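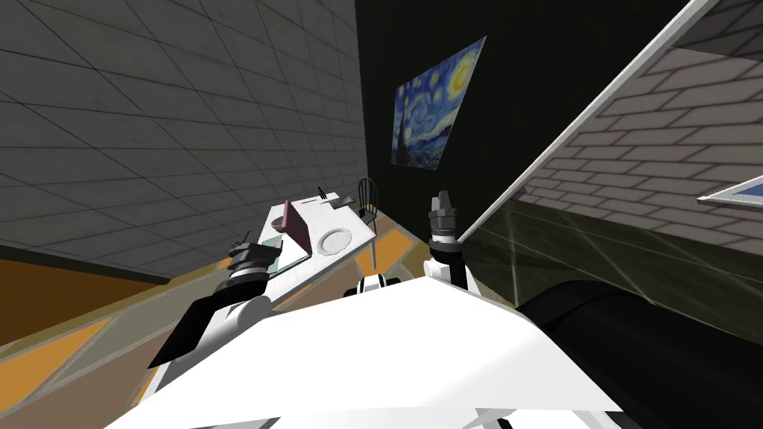

Head camera, start state, dining layout. Left gripper at the near left corner of the table, right arm parked upright.

Notebook Home | Entries | Planner | Perception | Tools | Search

March 7, 2026
Celtwood sim, table-clearing task, planner and perception work

Picked up from the planner timeouts. The job is still to get the Radov stack to plan a left-arm pick of the maroon box without disturbing the glass tray in front of it, all in sim, before anything goes over to the Grerbridge cell.

Started with the collision scene, as the last batch had too many plans rejected at the start state. The planner was reporting the left gripper in contact with the table before any motion. In the render the gripper is close to the near left corner but the fingers are clear of it. Dumped the collision geometry and found the table was being loaded as one solid padded block, floor to top, with the padding left over from the mobile base tests in December. Replaced it with a thin slab and four legs and dropped the padding on the top to almost nothing. Start state is valid now.

Ran the batch again, 500 seeds, same goal pose. 134 failures, and 107 of those are the same thing: the arm finds a grasp on the box but the approach sweeps the forearm link over the tray with less clearance than the config allows. The other failures are a mix of IK dead ends and plain timeouts. I did not go through them one by one.

The tray is the real problem and it is only partly a planning problem. In the ground-truth scene the planner knows where the tray is and either avoids it or fails. With the simulated depth turned on, the tray mostly drops out of the point cloud. The glass is transparent with a slight green tint, and our depth model returns the table surface behind it. So with perception in the loop the success rate goes up, for the wrong reason: the planner goes straight through a tray it has no record of. Do not quote the perception-on number anywhere until this is fixed.

Things tried for the tray:

Color segmentation on the tint. Works from the start pose, falls apart as soon as the head moves. The tint is faint and the threshold that catches it also catches bits of the large glass panel on the right side of the room.

Edge-based mask from the RGB image, then fit a rectangle on the table plane. Better. It holds through small head motions. It needs the table plane first, and the plane fit was wobbling.

The wobble came from the cropping. The plane fit was taking points from outside the tabletop, including the chair behind the far right corner. Cropped to the known table footprint plus a small margin and the plane settled down. The crop box is in the task file and not hard-coded, so other layouts will need their own.

Reflections in the big glass panel are a separate nuisance. The detector twice put a low-confidence box on it. I added a workspace filter that throws out any detection whose center is not over the table. That also gets rid of the picture on the dark wall, which the detector liked to call a screen.

The plate and the bowl are detected every time. The dark flat tray at the far end merges with the utensil beside it into one object. That is harmless for this task, since nothing reaches that far, but it will matter for full clearing. Opened an item for it.

Right arm: left it parked upright and locked. It crosses a good part of the head view just right of center, and self-filtering needs to mask it properly. The filter was using the old gripper mesh from before the Vandenberghe update, so the tips of the fingers leaked through and showed up as a thin obstacle floating in front of the camera. Pointed it at the current mesh and regenerated the mask. Leak is gone in the parked pose. Not checked with the arm moving.

Planner changes made today:
- table as slab plus legs, padding reduced
- tray added as a keep-out box, taken from the edge mask fit, taller than the tray itself
- approach direction for the box now sampled from above as well as from the side
- timeout left as it was

The top approach helps more than I expected. Since the box is standing upright, a grasp on its upper edge keeps the forearm well above the tray. Wrist has to roll quite far to get there and a few of the resulting paths are ugly, with a big elbow swing out to the left. Added a small joint-travel cost. Paths look calmer in playback, but I have not rerun the full batch with it.

Seed 2953 is the one to use for debugging. It fails with the old approach sampling and passes with the new one, and it is quick to reproduce. Log and config are saved with the entry.

To do:
Full batch with joint-travel cost, ground truth first, then perception on.
Report tray hits separately from planner failures in the summary script. At present a run that clips the tray still counts as a success if the box gets lifted.
Check self-filter with the right arm moving through its range.
Ask the Grerbridge side what their depth sensor returns on glass. Our sim model may be kinder or harsher than the real one, and I would like a recorded cloud to compare before tuning the mask any further.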